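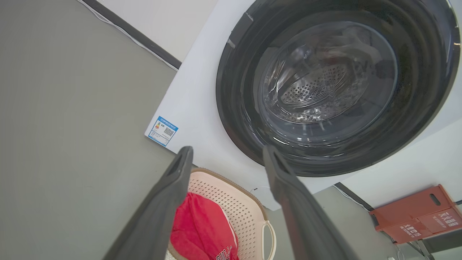
Figure 7. Front-loading washer and laundry basket, from the gripper side. Door closed.

Section 4. Laundry loading

Read this section before you enable the laundry routine on the Skoter arm. Loading a front-loading washer is listed in the Plunance software menu as a standard chore. Treat it as a supervised trial. The arm can move clothes from a basket to a drum. It can't do the laundry, and we would ask you to keep those two ideas apart when you explain the machine to the rest of the household.

4.1 What the routine covers

The routine opens the door, lifts garments out of a basket one grasp at a time, releases them in the drum and closes the door. Sorting, checking pockets, measuring detergent and choosing a cycle are left to you. So is deciding whether a red shirt should go in with anything white. The software has a color-sorting option under Advanced. Leave it off. In our own trials it put dark socks in with pillowcases often enough that we stopped using it.

4.2 Before you start

1. Place the basket on the floor in front of the washer, just outside the swing of the door. A rigid plastic basket works best. Fabric hampers fold in on the fingers.

2. Turn the basket so that any raised handle is at the side, away from the arm's approach. The fingers will close on a handle as readily as on a sleeve.

3. Move cords and cables away from the basket and the base of the washer. The planner looks for obstacles taller than 50 mm and ignores anything flatter, including a thin white cord on a pale floor.

4. Check the drum yourself. The camera sees the door glass before it sees anything behind it, and reflections on a domed door are regularly reported as "item detected." A reported item may be a towel or it may be the ceiling light.

5. Set the washer to off or standby. Do not start a cycle from the app while the arm is powered.

CAUTION: Keep children and pets out of the work area. The arm stops on contact, and contact is later than most people would like.

4.3 Teaching the door

The arm has no general understanding of doors. It must be taught yours.

1. In the app, open Chores, then Laundry, then Teach Door.

2. With the door closed, guide the gripper by hand to the opening edge and press Mark.

3. Pull the door slowly through its full swing, keeping the fingers on the edge. Press Mark again when it stops.

4. Return the door to closed and press Save.

5. Run Test Door 3 times without clothes. If any run fails, delete the path and start over from step 1. Editing a saved path is possible and has never, in our experience, been quicker.

Note: Repeat the teaching if the washer is moved. A machine that walks a little during the spin cycle counts as moved. Units with the Nikau floor base are more forgiving here, though less so than the base's data sheet suggests.

4.4 Loading

1. Shake the clothes apart before they go in the basket. A crumpled garment on its own is usually manageable. Two tangled together are picked up as one, and the second one drops on the way.

2. Set Grasp Force to Low for knits and anything with printed lettering. Use Medium for towels and jeans. High is for hard objects and has no use in this section.

3. Press Load and stay in the room.

4. When the arm reports "Basket empty," look in the basket. Small or pale items at the bottom are the ones most often missed.

5. Look at the door seal. A sleeve caught there will not be reported, and the arm will try to close the door on it.

A full basket takes up to 50 minutes. You will be tempted to finish by hand. Press Pause first, and wait for the solid light before you reach in.

4.5 Error messages

2249 Grasp lost. Something was dropped between basket and drum. Pick it up. The arm will not go back for it.

2249 repeated. The finger pads may be dusty with lint. Wipe them with a damp cloth and let them dry.

Door path blocked. Usually the basket. Slide it back and press Resume.

Drum full. Based on the number of grasps and nothing else. Ignore it if the drum plainly has room.

4.6 Should you use this routine?

Keith Mottram, who wrote the first version of this section, kept a log of test loads through February and wanted the results in the introduction. They are in Appendix C. His short version was that the arm is worth having for a person who can't bend to a floor-level basket and has someone else nearby. For everyone else it is slower than the job it replaces — and the job it replaces is the easy part of laundry.

Folding is not supported. The Cunha folding add-on is sold separately and has its own manual. Inspect the finger pads every 1000 grasps and replace them when the surface is worn smooth.

Continue to Section 5, Unloading, only after Test Door passes.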